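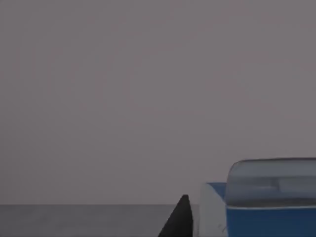
Gray surface, plain backdrop.

Magazine > Schools > Features

Search stories Go

The long way around the field

At ten past seven on a Saturday, the grass behind McGrath Elementary is still soaked, and Sunita Thakur is walking across it in rubber boots with a bag of cones over each shoulder. She teaches fourth grade during the week. On weekends from spring until July she runs the school's walking and running club, which she started with 3 children and a borrowed whistle, and which this year has 149 names on its list.

"I was never sporty," she tells me, setting down a cone and then moving it a foot to the left. "I was the kid who had a stomachache every field day. So when they asked who wanted to take over the running, I suppose I put my hand up for that kid."

The club has very few rules. You go around the field as many times as you like, at whatever speed you like, and you may stop to look at a bug. Older students wear a yellow sash and are called pacers, a job they apply for in writing (one letter this spring read, in full, "I am kind and I have good knees"). Pacers don't have to be fast. They stay with whoever is last, and they are trained for it over two lunch periods, mostly in how to keep a conversation going with a six-year-old who would like to lie down.

156 shares - 12 comments

Liis Vasiliauskas has two sons in the club and drives them in from Cillov, on the far side of the river, with a thermos of coffee wedged between the seats. Her younger boy wouldn't get out of the car for the first month. Then a pacer came over with a sash on and asked him what his favorite dinosaur was, and off they went - she still gets a little teary telling it, and I'll admit I did too.

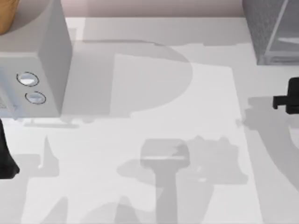 White tabletop with a robot gripper at the right.

The big event comes at the end of the season, when McGrath meets the school at Sasato for a shared morning on the trail there. Each child's laps are added to one long total, and the two schools try to reach 4,000 between them before the lemonade comes out. Last year they fell a little short, and a grandfather in dress shoes went out and did a few more so the chart would look better. It was raining by then, and he had a lovely time.

Thakur would like a proper path someday, something that wheelchairs and strollers could manage in wet weather. There is talk of a grant through the Serkodard fund, and she has filled out the forms twice. Meanwhile she has the cones, and a line of small children at the gate asking if it's time yet.

Read 12 comments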